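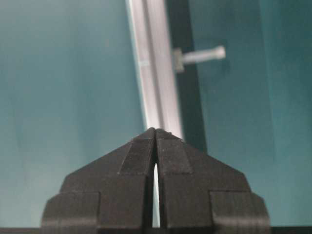 Photo: Plonditz Institute, Equipment Evaluation Unit

Loltorura Printed Finger Set and Kjærgaard Wrist Camera: Equipment Review

The Equipment Evaluation Unit of the Plonditz Institute has completed its review of the Loltorura finger set for two-finger electric grippers. The set was tested together with the Kjærgaard wrist camera and the Dosumari arm controller, both of which member workshops may already own. The review was requested by members engaged in light assembly, chiefly the fitting and removal of cable ties on aluminum extrusion. It is intended to help them decide whether the Loltorura fingers are a suitable replacement for the plain flat fingers supplied with most grippers in this class.

What is supplied

The set consists of a left and a right finger in matte black printed plastic, four mounting screws and a single sheet of instructions. The fingers are mirror images of each other. Each slopes to a narrow tip on its inner side, so that the pair closes to a point, and each widens in steps toward the mounting end. Layer lines are plain to see at normal working distance. On the set received by the Unit, the very ends of the tips carried small nubs left over from printing. Members should expect to clean these with a fine file before first use.

Installation was simple. The fingers were mounted and aligned in 30 minutes, including the time taken to teach the controller the new closed position. The instruction sheet gives the screw size but no tightening torque, and the Unit has asked Loltorura to add it. Over-tightening is a real risk with printed parts, and one of the screw seats on our set showed a light crush mark after the first mounting.

Method

The test piece was a length of slotted aluminum rail, fixed over a teal work surface, with translucent white nylon cable ties attached along one side. The task was to approach a tie from above, close on its loop or tail, hold it for a set interval and let go without disturbing the ties next to it. It is a small task, but a demanding one for a gripper. The ties are pale and thin, they flex when touched, and they stand close to a hard metal edge.

Two finger sets were compared, the Loltorura pair and the plain flat pair supplied with our gripper. A total of 60 attempts were made, divided equally between them. The arm, the speed settings and the grip force remained the same throughout. Operators worked from the wrist camera alone and were not permitted to look directly at the rail while an attempt was under way.

Findings: the fingers

The pointed shape is the main strength of the product. With the flat fingers, operators often had to approach at an angle to keep the outer corner away from the rail. The Loltorura tips could be brought straight down beside it, and attempts were completed with fewer corrections. Operators who had not used the set before became comfortable with it in a single session.

Grip on the thin tail of a tie was good when the tail lay across the tips. It was less good when the tail lay in line with them. When the fingers are nearly closed a narrow gap remains between the inner faces, slightly wider at the middle than at the ends, and a thin part that slides back from the tips into this gap is no longer held firmly. Members who handle wire, thread or film should take particular note. For the loop or locking head of a tie, the gap made no difference to the result.

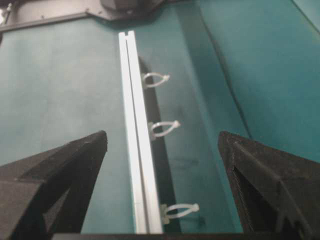
Clearance with the fingers open was adequate for the rail used in the test. It remained so along the whole length of the rail, although operators were advised to center the gripper before descending, as the outer shoulders of the fingers are broad and will meet any clamp or bracket mounted close by. A workshop with crowded fixtures should measure the distance between its parts before placing an order. The flat fingers, for all their faults, are slimmer at the base.

Wear was light. After two weeks of daily use the tips had become a little smoother and the sloping faces had picked up fine scratches from the metal. No cracks were found. The Unit does not regard this period as long enough to support any statement on service life, and a further inspection is planned.

Findings: the camera

The Kjærgaard camera was mounted at the wrist, looking along the fingers. From this position both tips remain in view during the final approach, and operators considered this more useful than the overhead camera they had used in the past. White nylon against the teal surface was easy to make out. White nylon directly against bright aluminum was much harder, and the automatic exposure setting made matters worse by brightening the rail until its edge was lost. Fixed exposure is strongly recommended. The menu for it is poorly placed, three levels down, and the camera returns to automatic each time power is removed.

The dark color of the fingers is a help here. The tips stand out clearly from the work surface, and small errors in alignment can be judged by eye. Members ordering the fingers in the light gray option should bear this in mind.

Findings: the controller

The Dosumari controller accepted the new fingers without difficulty. Its slow-approach mode suits this type of work and should be left on. The force reading was steady but coarse, and the lowest grip setting was still firmer than the Unit would wish for a soft nylon loop. The teach pendant is clearly labeled. Its cable is too short for a bench of normal depth, a complaint the Unit also made of the previous model.

Recommendation

The Loltorura finger set is recommended for members who handle cable ties, clips and similar small parts beside rails or edges. It is not recommended for very thin material until the inner gap has been addressed. The Kjærgaard camera is recommended with fixed exposure. The Dosumari controller is acceptable for the task, and members who already own one have no need to replace it.

The finger set used in this review was purchased at the ordinary price and has been added to the loan collection. Members may reserve it through the equipment desk beginning in June. Borrowers are asked to return all four mounting screws with the fingers.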